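Notes for unit 4, Hand-Held Grippers (Cukbridge robotics lab class)

I'm writing these up because half of you were on the floor with a gripper in each hand last session and couldn't take notes, which is fair enough! Read them before you come back in. The reading from the Haruna workbook still stands, and I'll ask you about it at the door.

## What we're doing, in short

We're recording people doing small household jobs with grippers they hold in their own hands. Later on, a policy learns from those recordings and a robot arm has a go. Your job in this unit is the first part only: make clean recordings. Each pair owes me 24 usable takes by the end of March, and "usable" is the word I'd underline if I were writing on the board.

A take runs up to 60 seconds. If you're still fiddling at that point, stop, put things back, and start over (I mean it, long takes are a pain to trim).

## Picking up small things near a mirror
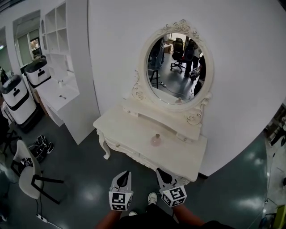

Mirrors are my favorite nasty problem in this whole course, so I've put one in early. A model that learns from pictures has no built-in idea that a reflection isn't a second object. At the vanity you've got a small pink glass bottle near the front of the tabletop, and then its twin showing up at the bottom edge of the mirror. On top of that the mirror picks up people, an office chair, cardboard boxes, all sorts of stuff that has nothing to do with the task. I don't want you to clear it all away! I want you to notice it and write it in your log, so that when a policy does something weird in unit 6 we have a clue where to look.

A few habits that help:

- Come in slowly from above and keep both fingertips in view the whole way.
- Keep the marker cubes facing the camera. If you roll your wrist too far you hide the pattern, and then we've lost the finger position for that stretch.
- Glass is slippery and shiny. Close gently, pause, then lift.
- Move the bottle to a new starting spot between takes. Last year's Drarkton group left theirs in one place for the whole set and got a policy that could only reach for that one place.

## Two views of the same job

You'll be using more than one camera in this class, and the views don't agree with each other. A head camera sees the table pretty much the way you do. A camera on the gripper sees its own finger, a big slab of its own body, and whatever the wide lens drags in from the sides. Straight walls go bendy. The ceiling gets in there too, lights and all.

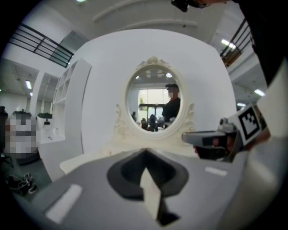

*Fig. 2. Gripper camera view, with the second gripper and its square marker on the right and the oval mirror beyond.*

Look at how much of that view is taken up by the tool. People always want to crop it out and I always say please don't. The finger is the one thing that keeps its place while everything else swings around, and it's handy when you're checking whether the camera mount has slipped.

The square marker on top of the other gripper matters as well. If one camera can see the other hand's marker, we can work out where the two hands are relative to each other, which makes two-handed jobs so much easier to line up afterward. Tilted is fine. Covered by a sleeve is no good, so push your sleeves up.

## Log sheet

Use the Randard template, one row per take. I need:

- take number and who held the grippers
- starting spot of the object
- anything reflected or moving behind you
- keep or toss, with a short reason

Plan on some 15 minutes for setup and calibration before your first take. If calibration fails twice, come find me and we'll look at it together.

## Before next time

Watch 9 of your own takes all the way through, from the gripper camera and the head camera both, and mark the moment where the fingers first touch the object. Bring the times with you. We'll compare them across pairs and argue about what counts as "touching," and I'm really looking forward to that one.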